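Tradura Bench Cell, Claltarport
Gallery: setup and care of the two-arm suturing cell

This page covers the suturing cell at the Claltarport workshop and how we keep it running between practice blocks. The cell has two instrument arms, a wrist camera, and a flat table for the practice pads. Everything is run from Sanna, the control program on the bench computer. Tool hours and faults go into Clerkik, our maintenance log.

The needle arm carries the dark jaw and the other arm carries the metal grasper. Before a block starts, both arms are sent home with no pad on the table. The home check takes 3 minutes. If either arm stops short of its mark, do not override it. Clean the drive coupling, reseat the instrument, and run the check again. Most failed home checks on this cell have been a badly seated instrument.

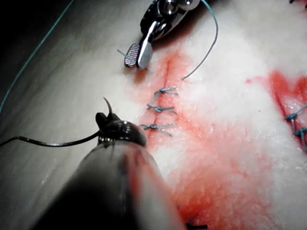 Page last changed: October

Curved needle in the dark jaw, point up, with the black suture trailing to the left. The serrated face on the grasper is the part to inspect. The closed incision on the white pad has three blue-green stitches in a row, each with a knot and short tails. The red is imitation blood.

Jaw cleaning

Imitation blood dries sticky, and the grasper teeth hold onto it. Wipe both jaws after every pad. At the end of a block, brush the serrated pad with a soft nylon brush and warm water, working across the teeth in both directions. Open and close the jaws by hand 10 times while they are under water, then blow the joints dry. Do not use the stiff brush from the fixture drawer. It marks the polished jaw.

Check the joints for thread before putting the grasper back on the arm. A short piece caught in a pivot will not always show up as a fault, but it makes the jaw close late.

Grip setting

The needle jaw is set at 5 on the Sanna grip scale. Lower than that, the needle turns when it meets the pad. A higher setting wears the insert. After changing an insert, hold a needle in the jaw and push sideways on it with a plastic probe. It should stay put. Write the setting in Clerkik even if it has not changed.

Cable tension

Tension is checked at the back of the instrument with the cover off. Turn each spindle by hand and feel for slack in both directions. The needle arm instrument was re-tensioned at 136 tool hours after the wrist began to lag on the return stroke. The cable itself was fine. One clamp screw had backed out, and it now has thread locker on it.

Camera

Clean the lens with a dry lens cloth only. If the camera has been bumped, run the Sanna alignment routine before loading a pad. The mount screws are small and strip easily, so use the short driver kept on the cell cart.

Spare jaw inserts are in the top drawer of the cart. Used needles go in the sharps tub on the lower shelf.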